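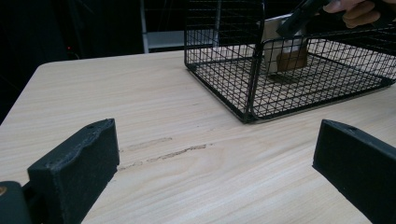 Tea table first, as it always is. I took notes again, so blame me for the spelling. We agreed the wooden top needs a going-over before the Wamness lot come in April -- there are tan scuff marks across the middle, right by the black wire basket, and I'd love to see them gone! Polish budget is 80p a head, all eight of us paying.

Basket next. It stays on the table and everything small goes in it, odds and ends included.
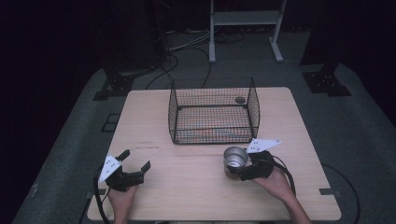

Cups go back to the Dalley cupboard at the end of the night, please (I'm as guilty as anyone). The 531 from Busport is running late again, so we'll start at 6 next time -- bring biscuits. Khamphan order held over.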